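Kamora rouvre ses portes aux danseurs, et moi je reprends les cours du soir

Plandholm, décembre

Bon, je me lance, parce que vous êtes beaucoup à me poser la question à la sortie des répétitions : oui, les stages de danse de Kamora reprennent, et oui, c'est encore moi qui m'en occupe ! Je m'appelle Thijs Verbeke, je dirige la compagnie Skundley, et je n'ai pas dormi beaucoup ce mois-ci.

L'été dernier, on avait dû tout arrêter à cause des travaux sur la rue du port. Plus de bus, plus de visiteurs, et des élèves qui faisaient le grand tour à pied avec leurs chaussures dans un sac. On a tenu quelques ateliers dans la cour, mais danser le kamel sur des pavés, je ne le souhaite à personne (mes genoux s'en souviennent).

La rue est rouverte, et nous aussi. Les stages auront lieu chaque soir à 19 heures, par groupes de huit, avec quatre professeurs de la compagnie. Pas besoin d'avoir déjà dansé. L'année dernière, on a accueilli 3 000 personnes, dont pas mal qui juraient n'avoir aucun rythme, et elles sont reparties en sueur et ravies.
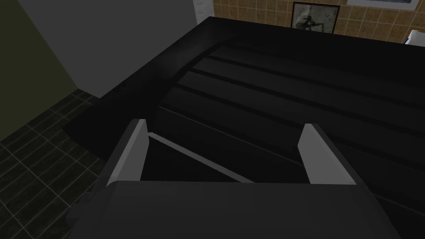 Vue de synthèse : une pince robotisée, doigts ouverts, au-dessus d'un meuble noir aux formes courbes.

Côté tarifs, on garde le même prix que l'an passé, et 100 places gratuites sont réservées aux jeunes de Plandholm. Il suffit de passer à l'accueil avec un justificatif de domicile. Pour les touristes, la visite guidée du quartier revient aussi, avec un arrêt chez les anciens danseurs qui veulent bien raconter leurs débuts – prévoyez du temps, ils sont bavards !

La soirée d'ouverture est libre d'accès. Venez en tenue souple, amenez vos voisins.

Contact presse : Thijs Verbeke, compagnie Skundley, à l'accueil de Kamora, Plandholm. Entretiens possibles l'après-midi, avant les cours.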